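居住区画用点検ユニットの設定について（返信 4件）

投稿者：Totton管理室
Ploro型居住船に搭載する外壁点検ユニットの設定案について、ご意見を募ります。現案では、1隻あたり40基を搭載し、母機との通信が途絶した場合は7時間その場で待機した後、自力で格納区画へ帰還するものとしております。

投稿者：talukder_2000
設定案を拝読いたしました。自力帰還の規定には賛同いたしかねます。第2章では、点検ユニットは独自の判断機能を有しないと明記されております。帰還経路の選択は判断に該当するものと考えます。

投稿者：設定資料係
ご指摘の点につきましては、発進時の経路を逆順にたどる方式であれば、第2章との矛盾は生じないものと思料いたします。なお、格納区画の形状は未確定です。

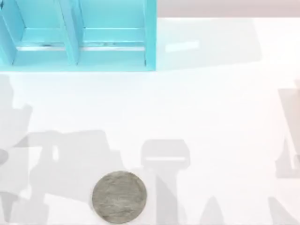 図1　棚型モデル（上方より）

投稿者：talukder_2000
逆順方式についても、外壁が損傷している場合には経路自体が失われます。Trolta事故の章では、まさにその状況が描かれていたはずです。待機を継続し、回収班の到着を待つ規定が妥当ではないでしょうか。

投稿者：Totton管理室
両案を検討いたしました。Trolta事故の記述を優先し、自力帰還の規定は削除する方向で改訂いたします。待機時の電力消費は115ワットを上限とし、標識灯の点灯を最優先といたします。異論のある方は、1月末までに本スレッドへご投稿ください。

投稿者：設定資料係
削除については承知いたしました。ただし、船内で使用するユニットには逆順方式を残すことを希望いたします。修正文案は別途提出いたします。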